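Review: Flokano hand-held gripper pair, one semester in a student robotics club

Our club at Princombe bought 2 sets of the Flokano hand grippers in September for the laundry-folding project. You hold one in each hand, do the task yourself, and the recordings go toward training the arm. We have put them through 211 folding runs so far, nearly all on T-shirts, and this is what we would want to know before ordering again.

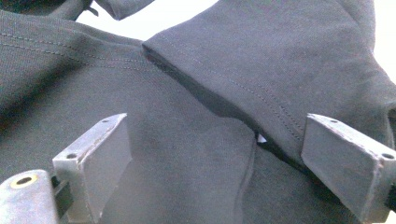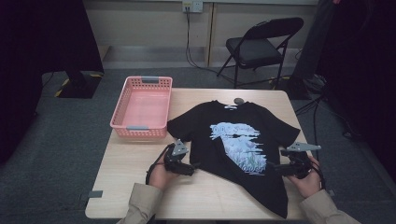 One of the alumni who reads our build log wrote in March to say that we were testing the wrong thing. In her view a shirt is too forgiving, because a bad grip still gets you some kind of fold, and a club with our budget should have started on dish towels and kept score from the first day. She also thought the price, at over 500 dollars a set, was hard to defend next to printed jaws and a trigger from the parts bin.

She has a point about the towels, and we have added them for next semester. On price we disagree. We did print our own jaws last year. They flexed, and the two sides stopped meeting squarely after a few weeks. The metal fingers on this set have stayed lined up. They pick up scratches quickly, but that has made no difference to the grip that we can measure.

Picking up a single layer of knit is the hardest part. With the fingers a little too deep you take the layer underneath as well, and the sleeve comes along with the body. New members got it wrong about half the time at first. The trick is to come in low at the hem, close slowly and lift a little before moving sideways. Heavy seams are easy. Thin, stretchy shirts are still a problem.

The trigger is stiff. Members with small hands were tired after twenty minutes, so we swap operators at fifteen. The cables are long enough for a normal table, but they drag across the cloth if you cross your arms. We now start every run with both cables hanging outside the wrists.

Setup took one evening. The manual is short and skips calibration almost entirely – the Zoronska guide that came with our old arm explains it better, and the steps carry over. One set had a loose screw in a finger on arrival. Le Goff, the shop we ordered from, mailed a replacement without an argument.

Of the 211 runs, we threw out 83. Most of those were our own mistakes, such as starting before the recording did. A few were dropped connections, always on the same set – we have since changed that cable and it has behaved.

We would buy them again for a club that already has an arm to train. For a first-year group with no arm, spend the money on the arm.

Contact the club | Copyright Princombe Robotics Club | Back to top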